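4. Fitting your Waveo window film

Before you begin, give yourself a good unhurried stretch of time – a quiet Sunday works nicely – and wash the glass the evening before, so it has all night to dry.

1. Lay the roll on a clean table and let it relax for about 40 minutes. It has been wound up tight since it left us, and it curls less once it has rested.

2. Measure every pane on its own, even if they look like twins. Cut each piece 2 inches larger than the pane, both ways.

3. Fill the Emano spray bottle to the line and wet the glass generously. Please don't be shy with the water!

4. Peel off the backing, set the film against the glass, and slide it gently until you are happy with where it sits.

5. Smooth from the middle outward with the squeegee, then trim the edges with the knife.

Note: On windows with several small panes, finish one pane completely before wetting the next.
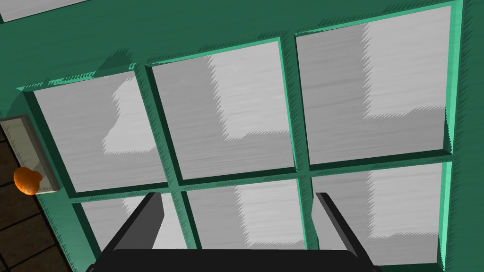

Fig. 2. Six-pane window with frosted-look glass.

CAUTION: The trimming blade is very sharp. Keep it away from children, and slide the guard back on between cuts.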